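Graketti matte countertop paint, one year in

By Didier Lemaire
December 6, 2018

I put off writing this one for a long while, and I'm glad I did, because my opinion of this paint changed more than once over the year. If you'd asked me in the first month I would have told you to run out and buy it. If you'd asked me in February I would have told you to save up for stone and leave the brushes in the garage. These days I'm somewhere in the comfortable middle, so pull up a chair.

The kit costs $119 and comes with a primer, the color coat and a clear top coat. I picked the shade they call Ulen, a pale gray that leans a little warm or a little cool depending on the hour (my sister swears it's beige and we have stopped discussing it). Our old counters were a speckled brown that came with the house, and I had been grumbling about them for years.

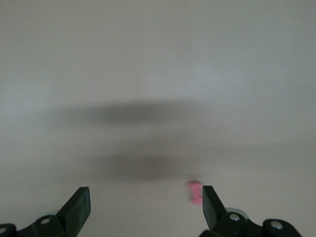 3 min read

Now, the prep. The booklet says to sand lightly, and I did, and then I wiped everything down and sanded again near the sink, where years of dish soap had left a film I could feel with my fingertips. Please don't skip that second pass! The only spot that has peeled on me is a strip behind the faucet that I couldn't reach very well and, to be truthful, didn't try very hard to reach.

The primer goes on thin and looks terrible. Keep going. The color coat covers nicely with a foam roller, and I had enough left over for the little shelf by the back door. The top coat was where I got into trouble, since it starts to set up faster than you'd like and I stopped halfway along to answer the phone. There's a faint ridge there to this day. I know where it is, and now so do you.

As for wear, coffee and tomato sauce wipe right off if you get to them the same evening. Beet juice did not, and that was my February crisis. I ended up using a bit of Kudent cleaning paste on a soft rag, and it took most of the stain and a touch of the sheen along with it. Hot pans are a firm no. I use a trivet every time.

I did look at the Poulain kit first, and it has a harder finish from what I hear, but it only came in darker colors and our kitchen gets so little sun that I couldn't face it.

Would I do it over again? Yes, with the phone turned off and a smaller brush for the corners. I'm giving it 3 stars out of 5, and I may go up half a star if the patch behind the faucet holds once I've redone it.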